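We finally made it out to the Greser open house on Sunday, and I've been talking about it ever since, so I figured I'd better write it all down before I forget what went into what.

If you've never been, Greser is the spice and mustard place out past Estamham, in the long brick building you pass on the way to the lake. They open the doors one weekend in February and you can walk right through, taste everything, and stand next to the grinding stones until your eyes water. Mine did! I had mascara down to my chin by the second room.

Parking was five dollars and a muddy field. Wear boots. We got there a little after 8 and there was already a line for the cinnamon rolls, which they bake in the break room and sell off a folding table until they're gone. I got two. My husband says I got three, but one of those was for the car.

The tour starts with the whole spices. They let you stick your hands in the coriander (clean hands, there's a sink) and then smell it fresh out of the mill. I have been buying the ground stuff in the little jar for my entire married life and I'm a bit mad about it now. The cumin was even better. I asked how long ground cumin keeps and the lady said she dates hers and tosses it after a few months. I went home and looked at mine and I'm not going to tell you what year it said.

Next was the mustard room, my favorite. They soak the seeds overnight in cider vinegar and grind them cold, and you taste it at three stages. Straight off the stones it is bitter and awful. After a week it's sharp, and after a month it's the mustard you want on a ham sandwich. So if you've ever made your own and dumped it out the first day, like I did, put the lid on and wait!

The big filling machine is a Tramix and it's LOUD. It does 100 jars at a go, and a sign on the wall said they once put up 1625 in a single shift. I could have watched it all morning. The lids go on so fast you can't really see it happen.

There was a cooking demo at the end, and I'm so glad we stayed. It was chicken thighs with the grainy mustard, a spoonful of honey, garlic, and a splash of the cider vinegar, baked uncovered until the skin got brown and sticky. No recipe sheet, of course, so I scribbled on the back of my parking ticket. I think it was 8 thighs to half a cup of mustard, but I'd taste as you go.

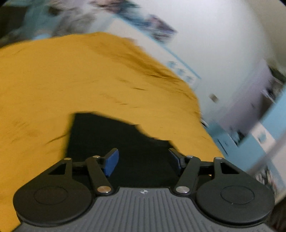

Mustard yellow, my color for the week.

Lunch was from the Mohammed bakery stand by the back door. Flatbread with lentils and a hot green sauce, and I would drive out again for that alone. They sell the sauce by the pint but were out by noon.

I came home with the coriander, the cumin, two jars of grainy, and a smoked paprika I haven't opened yet. The shop takes cards but the bakery stand is cash only. Restrooms are past the mustard room on the left, and the strollers all had to be carried up four steps, so plan for that if you're bringing little ones.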